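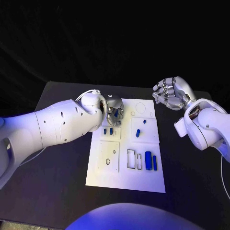
Okay, pegboards. If you came for the keynote on supply chains, that's the big hall and there's cake in it. I'm going to spend my slot on the humble practice board, the thing you put parts on so that someone can learn where parts go. At Kistholm we've made a lot of them, and most were bad. The usual fault is that people draw the outline and think they're done. A big circle near the top, a small oval on one side of it, a little rounded rectangle on the other: lovely, very clean, and a beginner will still stand there holding a blue cylinder and wondering whose it is. (Pause. Someone will laugh. If not, drink water.)

Say where the name comes from. Prallport was the first board, and it had 30 positions. We were very proud of the 30. Trainees finished it once and then avoided that end of the bench. Prolum was the second attempt and had far fewer, with more empty space between them, and people came back to it after lunch of their own free will.

Color. Go slow here, they always ask. One color for everything you pick up, white for everything that stays put. We tried four colors on Prallport and trainees learned the colors. Then we handed them gray parts from the shop floor and watched two weeks of training leave the building. 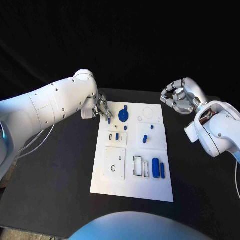
Background. Dark table, dark backdrop, white board. I lost a long argument with Zerouali about this, their position being that real benches are a mess so practice benches should be too. Fine, but mess is lesson 2. In lesson 1 I want you looking at the peg.

Pegs, then. Short ones are harder than tall ones. Everyone assumes the reverse. Do the bit with the coffee stirrer if there's time.

Cost slide: skip the table, just say some 700 for the first board and 296 for the next, same currency, same supplier, fewer screws. Let them write it down.

Take questions. If it's the one about magnets again, the answer is still no, and point at the clock.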